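The engineer who runs the chore trials at Zutik has a short answer when asked whether a machine can tidy a house yet. "No," she says. "It can tidy part of one, on a good day, if you let it take all afternoon."

Zutik is a small company in Surkthorpe, and its subject is small objects. The group spent its first year on laundry and dishes, as most groups do, then moved to the things people leave on couches and dressers. Jewelry turned out to be a harder problem than plates.

"A plate is a plate," she says. "You know where the edge is. A necklace has no edge. You pick up one bead and you don't know what's coming with it, or what's under it."

Most of what the company's software learns comes from people doing the job by hand with the same kind of gripper the robot will use. An operator works with one in each hand, in ordinary rooms. The set for accessories stood at 272 recordings in March and is now at 1,540.
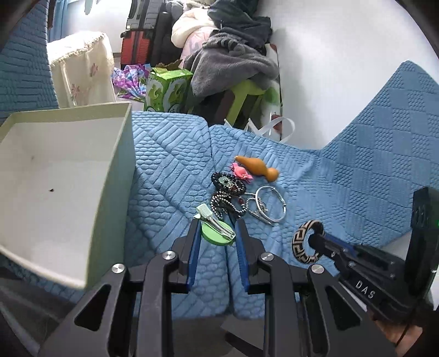 *Sorting accessories on a quilted blanket with two hand-held grippers. The one on the right has its tip inside a patterned bangle.*

She says the operators had to relearn movements they have made all their lives. With two stiff fingers you can't roll a bangle into your palm or feel a clasp open. New people drop a lot in the first week – she did too.

And the robot? On single, solid items it does well enough that she has stopped watching every run. Hair clips are fair. Tangled chains are poor, and she won't give a success rate for them until the test is the same every time. "I could get you a nice number by laying the necklace out straight first," she says. "Then a person did the hard part."

Speed is the other complaint. A shop owner who visited from Cletonetti, a costume jewelry chain, wanted to know if the machine could restock a counter tray overnight. The trays hold 400 pieces. She told him it could probably start one.

He asked to be called again in 2 years. She thinks that's fair for the trays, where every piece has its own slot and the light never changes. Homes will take longer, in her view, and she doesn't like to guess by how much.

For now the next job is earrings. "Pairs," she says. "It has to find the other one."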